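Plukcombe, 25/12/2022

**Clear bags for the holiday week**

Residents of Plukcombe who find it difficult to get to a shop between Christmas and the New Year can have a bag of food brought to their door again. The grocery Gereck, on the lower side of the village, has prepared bags for 62 households, and the last of them go out this afternoon.

The bags began in July, when the road to the town was closed for repairs and the bus did not run. At that time they were brown paper ones, folded at the top. Several people complained that they could not see what they had received until everything was on the kitchen table, and one customer with a nut allergy sent the whole bag back. The shop has now changed to clear plastic.

"With the paper you had to trust us," said Igor Sokol, who owns Gereck together with his sister. "Now you hold the bag to the window and you see it. If there is something you don't eat, you tell the driver and he takes it back the same minute."

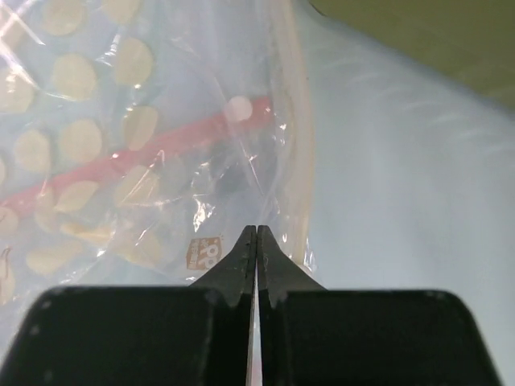 *A printed packet seen through clear plastic, with the small PP label.*

What goes inside depends on the form which every household filled in at the beginning of the month. There is a dry part, with packets and tins, and a fresh part, with fruit and vegetables. The dry part can be packed a few days before. The fresh part is left until the end, and it is the one that gives more work, as a soft fruit under a tin does not arrive in a good state.

Tatiana Murín, who wrote the packing instructions, asks that light packets stand upright against the side of the bag with the printed face outwards. Heavy things go to the bottom and fruit comes on the top. The neck of the bag should be twisted once and not knotted - many of the customers are older, and a tight knot in thin plastic is hard to open with stiff fingers.

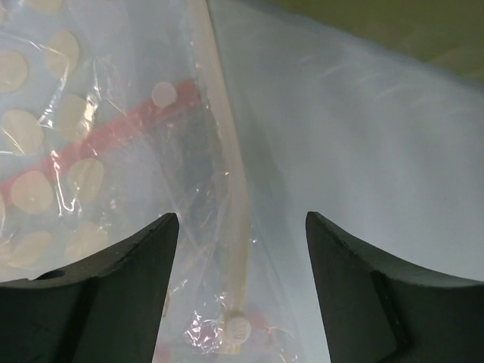 She also asks that the air is pressed out gently before the bag is closed. A bag full of air takes too much place in the delivery crate, and it rolls when the van turns. In the first week of the new bags, two crates had to be repacked at the top of Havlíček Lane for this reason.

The plastic has not pleased everyone. At the parish meeting some residents said that the village had only just got used to paper, and that it was a step back. Mr Sokol answered that the driver will collect the used bags on the next round, and that the clean ones will be filled again for the same household. He bought 400 of them and would like this to be enough until spring. Torn bags can be left in the box next to the shop door, from where they go to the recycling point.

The cost of a bag is the same as in the summer. A household can pay the driver or put it on the account at the shop, and those who prefer can have only the fresh part, at a lower price. Most of the forms this time asked for both. Some customers wrote small wishes in the margin, such as greener bananas or no cabbage, and Mrs Murín says she has read all of them.
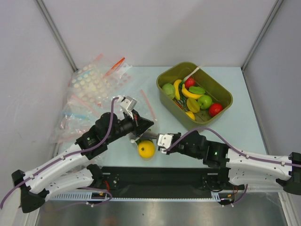
Can a household still change its fresh part for the coming week?

Changes are accepted until Wednesday at noon, by telephone or at the counter. After this hour the fruit and vegetables are already ordered, and the shop can only leave something out, it cannot add.

Gereck is closed tomorrow and opens again on Tuesday at the usual time. New households can take a form from the counter or from the noticeboard at the Liteteo café, where there is also a box for completed forms. The next bags will be delivered in the first week of January, beginning with the houses above the church.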